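We use cookies to improve your visit. Accept / Manage settings

May
By Lorcan Kinsella

Viler opened the doors of its motorcycle plant to owners and press this month, and I rode down the evening before to make the 9 a.m. group. There were two groups and mine was the smaller one. Coffee was in the old paint store, next to a row of customer bikes waiting for warranty work.

Our guide was In-ho Ahn, who runs final assembly. He started us at the frame shop, where the tubes for the Enura arrive cut and bent from a supplier called Melnyk. Viler does its own welding and alignment. Every frame goes on a jig and is measured before paint, and the ones that fail go back to the same welder who made them. Ahn said that rule annoyed people in the first year.

The engine hall is quieter than I expected. Each twin is put together by one person at one bench, start to finish, then filled with oil and turned over by an electric motor before it ever sees fuel. A good builder finishes 4 engines in a shift. I asked about the gearbox complaints on last year's bikes and got a straight reply: the shift drum was changed over the winter, and older bikes get the new part free if the owner asks a dealer for it.

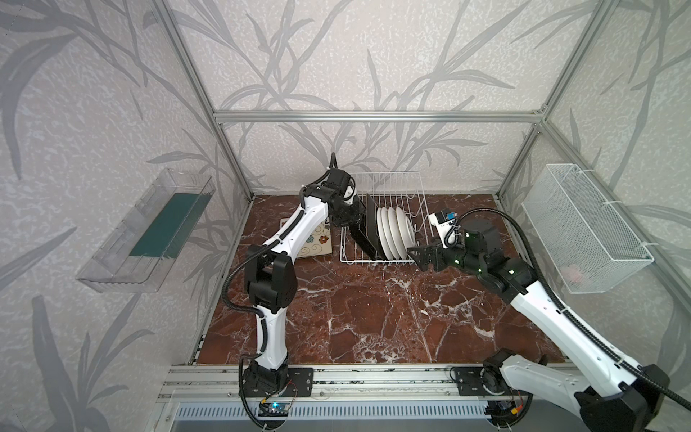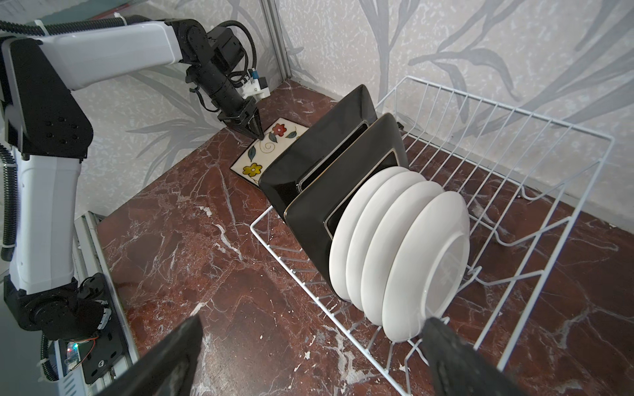
Final assembly takes up the long side of the building. The line moves in steps, with 46 stations between bare frame and rolling bike. Forks and wheels go on early, the wiring takes up most of the middle, and the tank goes on near the end to keep it from getting scratched. Uteck supplies the brakes, and they come in already filled and bled. The plant built 1,742 Enuras last season and wants to add 150 to that this year - all of them the higher-bar version, which outsold the sport model.

After lunch we were allowed short rides on the test loop behind the plant. The new seat is narrower at the front and I could get both feet flat. The clutch is still heavy. Second to third was clean every time I tried it, though a few laps won't settle that.

Parking is on the north side, and the gate there closes at 5 p.m. Bring your own boots and gloves if you want to ride - the loaner gear runs small.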